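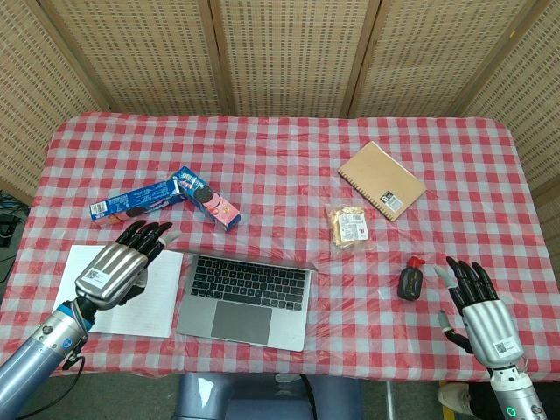

Toshiko Chiba wrote in to say that a table with two boxes of biscuits on it is a table where no work will be done, and that she speaks as someone who has finished both boxes before opening the post. We print her opinion in full because it was the shortest we received.

The Shared Table: a gallery

The upstairs room at Prillwood has one good table and a great many claims on it. It does for lunch, for letters, for the accounts and for the long argument over whether to repaint the landing. The rule is that everything comes off by the end of the day. The rule dates from May and has been kept on 9 occasions, according to the sheet on the door. Page put up 4 March 2025, with notes by whoever was nearest.

The cloth
Red and white gingham, with clear plastic laid over the top. The plastic has never once lain flat. We bought it from Pedier by the metre and it came folded, and folded is how it would like to stay. Ironing has been suggested by people who have not tried ironing plastic.

The biscuits
Two boxes, both lying on their sides, one blue and the other blue and pink. They meet at the corner like a pair of badly parked cars. Duda maintains that the chocolate sandwich sort should be kept for visitors. Visitors have yet to be told.

The paperwork
A sheet of lined paper at the front, and a spiral notebook with a plain brown cover towards the back. The notebook is for things that matter and the paper is for things that matter today, and the shopping list gets into both.

The laptop
Silver, open nearly flat, and given the middle of the table as if it paid the rent. It holds 3,739 unread messages, 128 of them from the same garden centre in Broltport. Anyone wishing to eat a proper meal is asked to move it to the windowsill and then remember that they have done so.

The savoury end
A small clear packet of something pale yellow and crispy-looking, and a little dark bottle of sauce with a red cap. Whether the one is meant to go on the other has divided the house. Put the cap back on properly, whichever side you take.

The screen
Woven panels in light tan with dark uprights, standing behind the table. It was bought to hide the ironing board and has since been asked to hide 16 folding chairs as well. Please don't lean on it.

More from upstairs when the landing is dry.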